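Home Topics Unanswered Members Help

Planner rejects most grasps near the bin walls after adding cables to the collision model

We operate a bin-picking cell in which a single arm removes small mixed parts from a grey metal bin with sloping sides. Motion planning is carried out in Skuturen, and grasp candidates are supplied by Kovar. Until January the collision model contained the arm, the gripper and the bin only. After a cable caught on the rim, we added a cylinder around the wrist to represent the cable loop.

Of 181 grasp candidates in our recorded test set, the planner now rejects 131. Most of these concern parts close to a side wall. Reducing the cylinder radius restores the candidates but leaves the cables outside the model. Is there an accepted method of representing a cable loop that does not make the edges of the bin unreachable?

Troncoso Cell Group

A fixed cylinder is seldom suitable for this purpose. The loop changes shape with the last two joints, and a cylinder large enough to contain every shape will contain a good deal of empty air as well.

We recommend the following procedure. Move the wrist through its working range and record the outline of the cables at 20 poses. Fit a short chain of capsules to each outline, store the chains against the joint values, and have the planner load the nearest one when it checks a state. Add a margin of 15 mm to each capsule. The lookup should be called at every intermediate state — checking the goal state alone will let the arm sweep the loop through a wall. 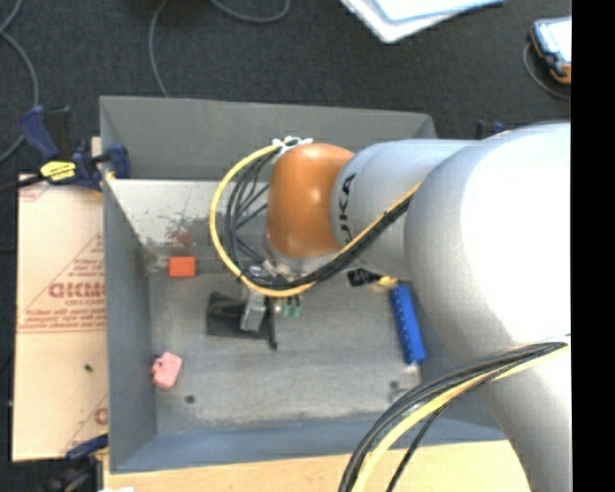 Prarance Integration Desk
Planning software support, member

The yellow cable on this arm shows the difficulty well. It stands out to the left of the orange joint, drops in a wide loop and passes back under it, so the space it needs lies almost wholly on one side. A cylinder centred on the wrist would reserve the same space on the other side to no purpose.

Please also confirm that any clamps on the bin are included in the model. The one at the upper left corner has a handle that rises above the wall, and a planner given only the bin geometry will treat that space as free.

Kovar user, Wednesday shift

Have you tried turning the wrist the other way round? Our site added the mirrored grasp to the candidate list and many of the rejected parts became reachable. It does not solve the modelling question, but it requires only one line in the settings file. Check your joint limits first.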